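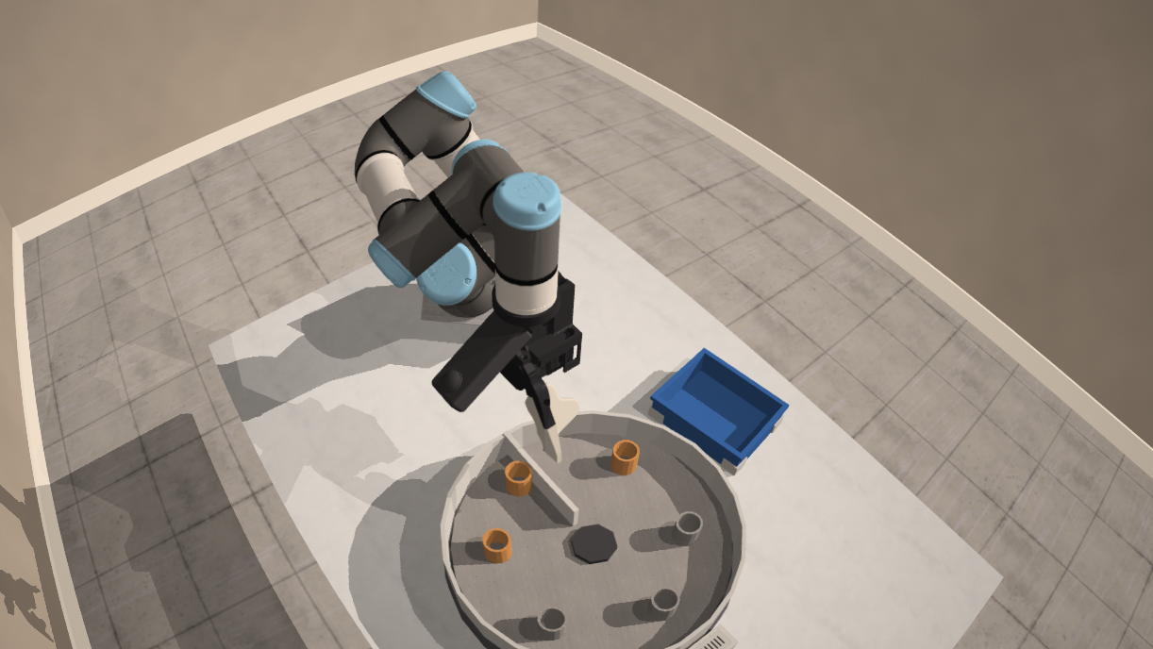

I have been sorting other people's junk for a living (well, mostly for friends and for my own house, but it feels like a living) and the thing I get asked most is where to start with small stuff. Screws, seed packets, tea lights, egg cups, the little cups the kids rinse paintbrushes in. My answer is always the same: give the small things one flat home and one deep home, side by side. Six small cups on a big round tray with a blue bin right next to it, like the setup up top, is pretty much the system I use on my kitchen counter and again out in the garage. The tray is for what you're using this week. The bin is for what you're finished with. Everything below grew out of that one habit, so take what you like and skip the rest!

Why a round tray

I fought this for years. Rectangles fit a counter better, everybody knows that, and my old cookie sheet did the job for a long time. But a round tray has no corners for crumbs and sawdust to pack into, and I can wipe it with one swoop of a damp cloth. Mine came from the Huvgate flea market with a dent in the rim that I turn toward the wall. If you can find one with a lip, get that one. Without a lip you'll be chasing washers across the floor the first time you bump it with your elbow, and I say that as someone who still finds washers under the freezer.

Go bigger than you think, too. You want to be able to lift a cup out without knocking its neighbor.

What goes in the cups

In the kitchen: twist ties, toothpicks, the good corn holders, birthday candles, clips for chip bags, and one cup for mystery parts. You have to have a mystery cup. Anything that fell off an appliance and might matter goes in there until December, and then whatever hasn't been claimed goes in the trash while I'm already in a cleaning mood for the holidays.

In the garage it's screws by length, and I don't get fancier than that. I used to sort by head type and thread and finish, with labels, and I kept it up for exactly one weekend. Short, medium, long, and "drywall." If I need a brass one I poke around with my finger.

Cheap cups are fine. I like ones that are all the same height, so I can lay a cutting board across the top and slide the whole business out of the way when company comes. Don't use glass in the garage. I did, once, over concrete.

The mat underneath

Put something under the tray. My sister-in-law uses a rubber shelf liner and it works great, but I had a chunk of old yoga mat left over and I've never replaced it. It stops the skating around, it's quieter, and it saves the countertop from scratches. Wash it in the sink with dish soap and a soft brush, roll it up in a towel to get the water out, then hang it over the shower rod overnight. Don't put it in the dryer - the smell stays in there for a week.

If your counter is a light color, check under the mat now and then. Some of those rubbery liners leave a yellow shadow if they sit in the sun. I got mine off with a baking soda paste left on for 60 minutes, then wiped away with warm water (try a hidden spot first, and skip this on natural stone).

Bins that last

I buy one color of bin for one job, and I don't budge on it. Blue is for "done with it, put it away later." If it's in blue, anyone in the house can empty it without asking me.
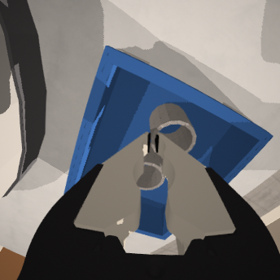
The emptying part is where most people fall down, me included. A bin with no schedule is just a smaller attic. Mine gets dumped on Friday before supper, everything goes back to its drawer, and it takes as long as the pasta water takes to boil. When I skip a week I can tell, because I start putting things on top of the bin instead of in it.

A few things I've picked up about plastic bins over the years:

Sticky label gunk comes off with cooking oil. Rub it in, walk away, come back after coffee and scrape with an old gift card. Wash with dish soap afterward or it'll collect dust like you wouldn't believe.

If a bin smells, crumple up newspaper inside, put a lid or a plate on top and leave it for 3 days. Vinegar works faster but then you've got a bin that smells like vinegar.

Don't store bins where the afternoon sun hits them. They get brittle, and a brittle bin picks the worst possible moment to let go. I had one split on the stairs with what felt like 1,000 picture nails in it, and I was barefoot.

Nest them with a sheet of newspaper in between, so you aren't wrestling a stack of them apart with your foot.

Doing this with kids (or a spouse)

Keep it down to one rule. Ours is "tray or blue." If it's small and it's in your hand, it goes in a cup on the tray or it goes in the blue bin, and I don't care which one you pick. I tried a longer list on the fridge and it became wallpaper.

For little ones, I'd skip the cups of anything sharp or swallowable and let them have a tray of their own, with crayons and hair clips and whatever plastic animals are in favor. Mine would sort for ages if I called it a store.

Some reader mail

A reader over in Fareswood wrote to ask if this works in a tiny apartment kitchen. Yes! Use a dinner plate and 4 cups instead, and hang the bin from a hook inside the cabinet door. Empty it twice a week, though, as it fills up fast.

Somebody in Holley wanted to know what I do with batteries. They don't go in the tray at all. I put tape over the ends of the old ones, drop them in a cardboard box on the laundry room shelf, and take them to the drop-off when I'm headed that way for groceries.

And for the person who asked how to get candle wax out of a metal cup: put it in the freezer for a couple of hours, then pop the wax out with a butter knife. Whatever film is left wipes off with a paper towel while the cup sits in hot water. Keep the wax out of your drain.

Next time I'm tackling the drawer under the oven, so send me your worst.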